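Gasden server, pre-opening check for the new Trodosex village
Map build 760, checked by Rocío Marín, comments by N. Tsakiris where marked

Did this in one evening before the May opening so excuse the shorthand. OK = fine, FIX = has to be done before we open the gate, LATER = can wait.

SPAWN AND GATE

Spawn platform lit, no mobs at night: OK. Stood there two full nights, nothing.
Spawn protection on: OK
Gate lever works both sides: FIX. Outside works, inside does nothing. Redstone is broken under the third step I think.
Welcome sign readable: OK but it still says Pulden. Old name. Change it.
Fall damage off the bridge: FIX. Lost half my hearts walking backwards. Needs a rail on the river side.

NT: rail is done, used fence. Lever still dead, looking at it tonight.

VILLAGERS AND TRADES

All 8 traders present: OK, had to search for the fisherman, he was in the well.
Beds claimed: FIX. 2 beds not linked, both in the long house. Break and replace.
Workstations reachable: OK
Trades restock: OK, though slow. Mason took almost a whole day.
Price check against the list: FIX. Librarian is selling Mending for one emerald. Someone cured him a bunch of times during testing. Swap him out for a fresh one or the whole economy goes in a week.
Iron golem: OK. Stuck in the hedge but alive.

NT: no to swapping the librarian, he's named and people like him. I'll raise the price with the plugin.
RM: fine but do it BEFORE opening, not after like last time

MINE UNDER CAMPOS HILL

Entrance sign: OK
Torches to bottom level: FIX. Dark from the second ladder down. Met three creepers and a skeleton, died, got my stuff back.
Lava pocket by the east tunnel: FIX, urgent. It's behind one block of gravel. New players dig there first because the coal is right there.
Rail line: OK going down. Coming back up the cart stops at the bend, needs one more powered rail.
Claims plugin covers the mine: LATER. Covers the top half only.
Chest at the bottom restocks: OK, 8 bread and a pick as agreed.

NT: lava is gone, filled it with stone. Left the coal.

PLUGINS AND BACKUPS

Backup ran: OK, restored it on the test world and it loads
Chat filter: OK. Blocks the word "grass" for some reason. Somebody look at the list.
Teleport cooldown: FIX, set to zero right now
Anti grief logging: OK, rollback tested on my own house, all came back exept the paintings

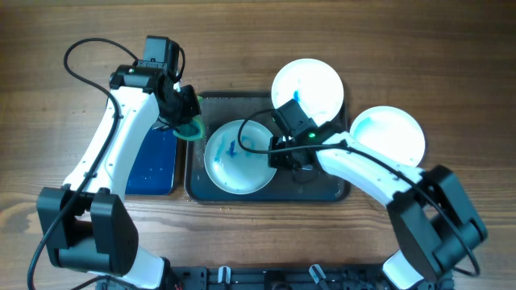 Lag with everyone online: LATER. Can't test it with just the two of us. Keep the hopper clock in the farm switched off the first night and see how it holds.
Mob cap: OK
Moderator ranks: FIX. Nektarios is still listed as guest lol

NT: wondered why I couldn't kick anyone

FARMS AND PUBLIC CHESTS

Wheat farm replants: OK
Cow pen: FIX. Way too many cows. Game drops frames when you look at it. Thin them out, leather to the public chest.
Public chest labels: LATER, item frames missing on the bottom row
Composters: OK

STILL OPEN BEFORE WE CAN SAY YES

Gate lever
Two beds
Librarian price
Torches, lower mine
Powered rail at bend
Teleport cooldown
Ranks
Cows
Pulden sign

Re-check when those are done, I'm on after 9 pm most nights. Don't send the invite link out untill both of us have signed the book in the long house.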